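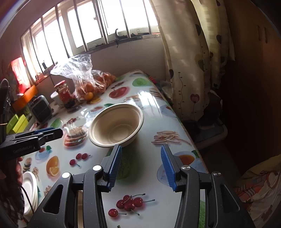 La pinza abierta delante del cuenco, sobre la mesa de casa.

¿Merece la pena el kit de pinza manual Plarnus para recoger demostraciones en casa?

Buenas tardes a todos. Llevo unas semanas dándole vueltas al kit de Clastgate, el de la pinza Plarnus con las almohadillas azules estriadas, y antes de gastarme los 617 euros que cuesta la pareja me gustaría leer a alguien que la haya usado de verdad. Yo la quiero para tareas de cocina: cuencos de pulpa, platos de papel, naranjas, cosas así. Me preocupa el hule, que el mío brilla muchísimo y lleva frutas estampadas por todas partes, y también tener la ventana justo enfrente. ¿Alguien con una mesa parecida?

Respuesta 1 (4 votos)
¡Hola! Yo la compré en agosto y estoy contenta, con sus peros. Las almohadillas agarran muy bien los bordes finos —los cuencos de pulpa salen a la primera casi siempre— y con las naranjas hay que abrir del todo y no tener prisa. El hule estampado no me ha dado guerra, pero el contraluz sí: acabé grabando por la tarde, con la cortina echada, y mejoró una barbaridad. Cada 50 tomas reviso los tornillos de los brazos, que se aflojan un poquito. El juego de almohadillas de repuesto lo pedí en Quiroga y llegó enseguida.

Respuesta 2
Si solo necesitas una mano, mira la versión sencilla, 265 euros. Para platos apilados yo querría las dos, porque con una se te vienen varios juntos.

Respuesta 3
Yo tengo la de Bulemcombe y va bien, aunque no he probado la otra.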